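1/ Four weeks into the automation trial at our packing site in Skukbridge, and people keep asking me how it's going. Depends who you ask. The Dunance newsletter says "transformative." I work the line, so let me give you my version.

2/ The pitch in September: teach the machines the boring picks, and the crew moves up to "higher-value tasks." I asked what those were. The slide had a picture of a lightbulb on it.

3/ What changed first was the job titles. Six of us are now "demonstrators." You pick things up with a hand-held gripper, put them down, and do it again. Target is 400 runs a shift. Same pay grade as packing, I checked.

4/ Nobody set a target for packing that tight. On the old line I could slow down for a bad box and make it up after lunch. Now there's a counter, and the counter doesn't care about your wrist.

5/ My station on Tuesday, between runs. Two dark fingers and a lot of pale wood. 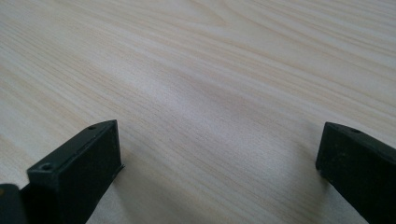
6/ WHAT MANAGEMENT COUNTS

Runs logged. That's it. My best day was 154, and I got a "quick chat" about it. Ibrahim Ajayi, our steward, asked where 400 came from. The answer was that Rawat, the vendor, suggested it.

7/ WHAT THEY DON'T COUNT

Sore thumbs. Rotation got cut from every 36 minutes to whenever a lead remembers. Also the new hires, who used to learn the job by standing next to somebody and now learn it off a tablet.

8/ I'm not against the machines. Lift the heavy totes for me, please, take them all. But the totes are still ours. They started with the light stuff.

9/ Skondstead went through this before us. 34 people on that floor were told their jobs were safe. I'd like to see the list of who's still there, and so would Ibrahim. He's asked twice.

10/ Next meeting is in the break room after second shift. Bring your run sheets if you kept them.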